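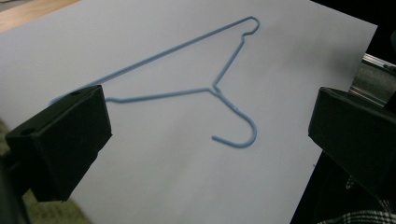 Assistive Manipulation Group, Department of Mechanical Engineering, Clinddale

4.2 Open-Day Demonstration

We showed the hand-held gripper to visitors at the Clinddale open day on October 5, 2025. Yolanda Arroyo ran the table and Arturo Gentile kept the log. Visitors were asked to pick up a coated wire hanger that lay flat and to set it down again at a new angle. Each visitor had 120 seconds and could try as often as the time allowed. The log holds 542 attempts. We kept the first 500 for the analysis in Section 5 and set the rest aside for checking the labels.

Thin wire is hard to grasp from a flat surface. Most visitors went for the twisted neck first, where the wire is thicker. Others tried the long bar, and a few tried the hook.
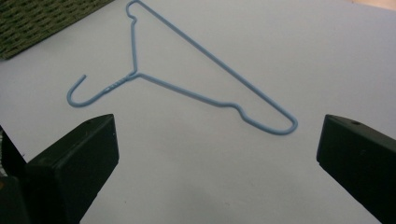
Figure 3. Wire hanger on the tabletop, with the gripper fingers open.

The starting angle was changed between visitors. Children used the same gripper as adults, and their attempts are marked in the log.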